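Drawstring bag

A drawstring bag is a soft container, usually cloth, closed by a cord that runs through a channel at the mouth. Pulling the cord gathers the fabric into a neck. The bag has no rigid parts and folds flat when empty.

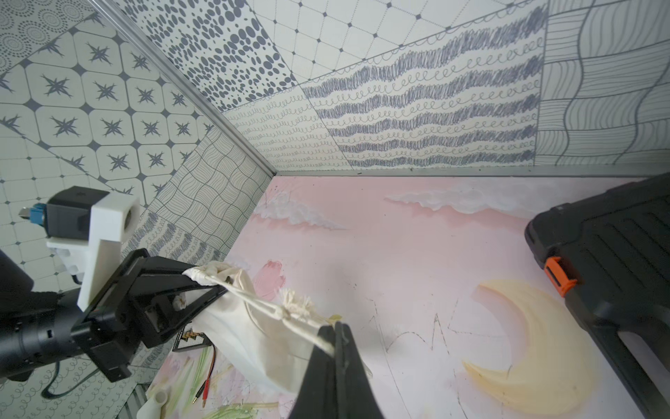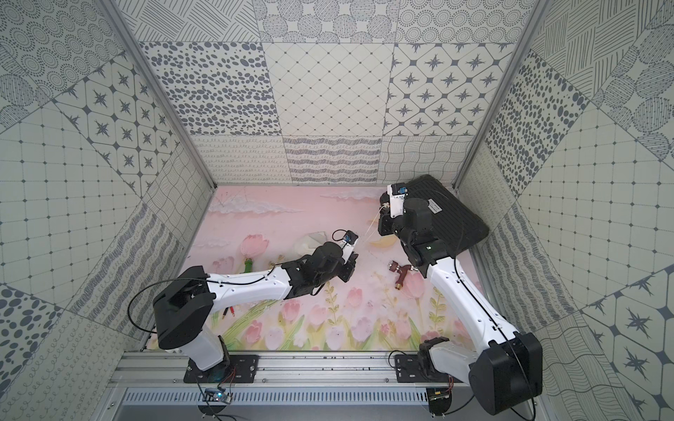 Construction

The simplest type is cut from one piece of cloth, folded and sewn up two sides. The top edge is turned down and stitched to form the channel, also called the casing. A single cord comes out through one opening and is tied to itself. In the double type, two cords enter from opposite sides, and the bag closes when both are pulled apart.

Cotton is the usual material. Muslin and light canvas are common for small bags, and linen is used for bread. Cords are braided or twisted. Twisted cotton cord frays where it is cut or rubbed, and the ends are often knotted, dipped in wax or covered with a metal tip. A frayed cord can be replaced by pinning the new one to a safety pin and working it through the casing.

Use

Small drawstring bags hold coins, game pieces, spare fittings, test leads and other loose parts. Larger ones are used for shoes and laundry.

The household collection at Skerska has 384 cloth bags, most from farms near Plosholm. Leopold Fankhauser, who cataloged them, sorted the bags by casing and found 3 with a leather cord. The Peltonen mill sold undyed bags in bundles until it closed, and its pattern sheet is still kept with the collection.

See also: Pouch, Purse, Sack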